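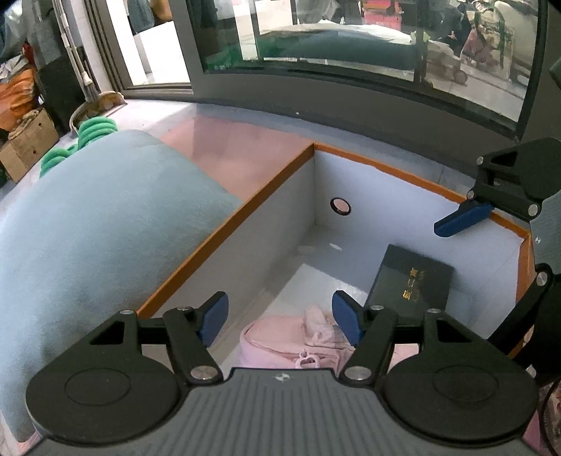 How to pack a toy box so you can find stuff again

Quick one today. Got a pile of messages after the closet post asking what I do with the plush toys, the little bags, the keepsake bits that don't belong in any set. So, the toy box. One carton, one kid, about 20 minutes if you don't stop to play with things.

What you need
A strong cardboard carton, lid flaps folded down or cut off
A soft floor mat or an old blanket
A dry cloth
Masking tape and a marker
A bag for things that are leaving the house

Pick the carton
Bigger than you think, but not so deep that small arms can't reach the bottom. Mine are leftovers from the Hundalell move. Free is good. White inside is nice if you can get it – small dark things show up, you stop losing them in the corners. Check the bottom seam. Push on it with your fist. If it gives at all, tape it inside and out.

Hand holes: one in each short side is ideal. If there aren't any, skip them, don't go stabbing at it with kitchen scissors like I did in February.

Wipe it out with the dry cloth. Cardboard dust gets in plush and stays there.

Set up on the floor
Not on the bed, not on the table. Floor. Put the mat down first, box in the middle, and leave yourself room on both sides. Things going in on one side, things you havent decided on the other. Push anything else back against the wall. You can deal with it after.

Sort before you pack
Three piles only.
Soft and big
Soft and small
Hard or boxed

Anything with a missing eye or an open seam goes to mending, which at our house is a drawer. Anything sticky goes to the wash. Don't pack it "for now". You know how that ends.

Pack it
1. Boxed things first, flat on the bottom, against a side. Gift boxes, card games, anything with corners. Writing facing up so you can read it without lifting.
2. Big plush next. Sit them up, facing you. Laying them down wastes the floor of the box and squashes the ears.
3. Bags and pouches stand on edge between plush. Close the clasp first or it'll catch on fur.
4. Small plush goes in the gaps, last. They hold everything else up.
5. Stop when the tops are level with the rim. If you have to press, it's two boxes.

My friend Siu-ming Chiang packs hers the other way, small stuff at the bottom in a pouch. Works for her, her kids are older. Mine would tip the whole thing out to get to the pouch. 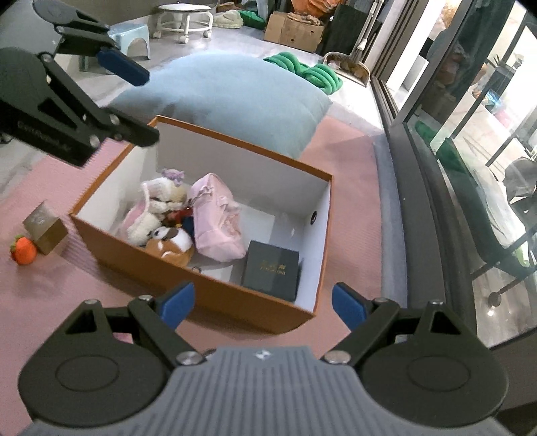
Can I put hard boxes in with the plush, or should they be separate?
Together is fine as long as the hard one lies flat on the bottom and the plush goes beside it, with only light things on top. Separate them if the lid is loose or the box is heavy enough to slide when you pick up the carton.

Label it
Masking tape, two short sides, marker. Don't write "toys". Write what a kid would ask for. "Hamster, strawberry, pink bag". Read it out loud to whoever owns it. They will correct you, let them.

If the carton is going into storage and not staying in the room, add a number too. I keep a list on the inside of the closet door, we're up to 56 since the Ezeani Street house and yes I know that's alot.

Where it lives
On the floor against a wall, not stacked, if it gets used every day. Stacked boxes get opened from the top one only and the bottom one may as well be in Forel with my mother in law. Keep it away from the sliding door if you've got one, sun fades pink stuff fast. Nowhere near where you store the broom either. It sheds.

Questions I keep getting

What about big cushions and foam things? They don't go in. They live on top of the mat or behind the box. A cushion will eat a whole carton by itself.

Do you line the box? Only for storage. Clean pillowcase, folded over the top. In the room, no, it just gets pulled out.

How often do you redo it? When the rim disappears. That's the whole system.

Next up is the Flelis shelf, the one with the wobbly leg, if I ever find the right screws.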